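The month I learned to sleep in August

I have been a bad sleeper since I was a teenager, and for most of that time I treated it as a bit of my personality, like being left-handed or not liking olives.
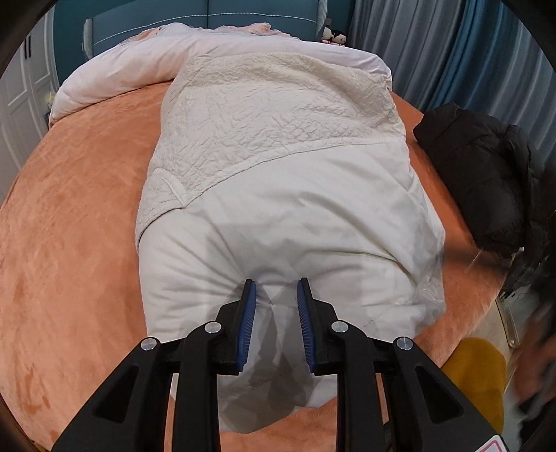
Every August my bedroom turns into an oven. I live at the top of an old building in Lusedside, right under the roof, and the slates soak up the sun all day and then hand it over to me at bedtime. For years my only plan was to open everything and lie there cross. This summer I decided to get properly interested in the problem, and I've had such a good time doing it that I want to write it all down before I forget! The orange plush cover stays on the bed all year, by the way, because I love the colour and the way it goes light and dark when you brush it with your hand, but these days it gets folded right down to the foot before I get in.

The first thing I changed was the windows. I'd always had them wide open from morning onwards, and of course all I was doing was letting the hot air in. Now I shut them at breakfast, pull the curtains across and leave the room dark until the evening. It felt miserable for a day or two, coming home to a gloomy flat when it was glorious outside. Then one night I walked in from the hallway and the bedroom was cooler than the stairs, and I stood in the doorway grinning like an idiot.

After that I got a notebook. I know there are apps, and I know people who love them, but I wanted something I could scribble on in the dark. I wrote down when I went to bed, when I thought I'd dropped off and what had woken me up. The waking up column was brilliant reading. Bin lorry. Thirst. Gulls. Gulls again. A dream in which I had to repaint a ferry. And, over and over, a single word in terrible handwriting: phone.

So the phone moved out. It charges in the kitchen now, and I bought a wind-up alarm clock from Yau, the hardware shop by the bridge, which has everything if you're prepared to wait while they go and look in the back. The clock has a tick you could dance to. I wrapped it in a tea towel and put it on the far side of the wardrobe, and I've grown quite fond of it.

Sombat Sriwong, who I share an allotment with, put me on to evening walks. He grew up somewhere far hotter than this and finds our complaining very funny. His rule is to go out after supper and walk slowly – no headphones, no errands – until you've stopped thinking about work. I do a loop down to the Niden footpath and back along the water, 3,163 steps by my old pedometer, and there are swifts most evenings and usually a heron looking furious on the weir. I started going for the sake of my sleep and now I'd go anyway.

What didn't work? Lavender, which made me sneeze. A cold shower at bedtime, which woke me up completely (a lukewarm one is lovely, though). Counting backwards from 100, where I get to 30 and start to feel competitive. Reading is still the best thing for me, as long as it's a book I've read before. I'm back on a battered old sea story of 1,036 pages and I doubt I've managed more than four of them in one go.

I'm still not what you'd call a champion sleeper. Last night the gulls had a meeting on the roof and I was up at five making toast. But I used to dread going to bed in summer, I really did, and now I look forward to it from teatime.

Next on my list is the loft hatch, which has a gap down one side that I can feel warm air coming through. I've got a roll of draught strip ready and no idea how to cut it straight, so if you've done yours, please tell me how in the comments.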